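Filed under: Workshop tips > Handling and lifting > Working next to machines

When the gripper comes to your bench: small habits that help

At Skolis we fit and repair bathroom fixtures, and since February a part of the picking and holding is done with grippers. I was asked to write down what we learned, for the other workshops in the group. My English is not perfect but the tips are tested.

Keep one place for the gripper and mark it with tape on the bench. In the first weeks we put it down wherever there was space, and then two people were looking for it while the third was waiting with a tank lid in his arms.

Wipe the finger pads before each shift with a damp cloth, no solvent. Silicone grease from the seals stays on the pads and a glazed edge slips very easily. We use the cloths from Maeng, but an old cotton shirt is equally good.

Practise on the ugly pieces first. We kept 6 cracked seats and holders in a box for this, and every new colleague spends a morning with them before touching anything that will be sold. 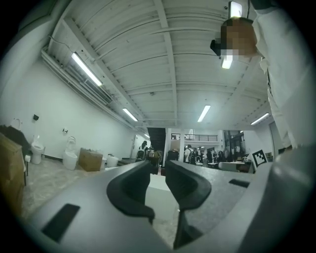
My wrists are better, I must admit, but the talking is less, wrote one colleague from the Zilport workshop when I sent round the first version of these tips. Before, two of us carried a toilet together and we discussed the whole day. Now I do the small parts with the gripper and he is at the other end with the list. Please put in your tips that people should still take the break together.

So I put it in. We stop at ten o'clock, all machines off, and the coffee is far from the benches.

Change the roles every two hours. The person who only watches the automatic line gets tired in a different way – the eyes and the neck – and makes mistakes with the labels.

Write the faults on paper, near the machine. In our first month we had 52 lines in the notebook, and most were the same fault: a part placed with the wrong side up. A strip of coloured tape on the tray solved it.

Do not throw away the old hand tools. The Truvach clamps are still hanging by the door and we take them down for the narrow corner pieces.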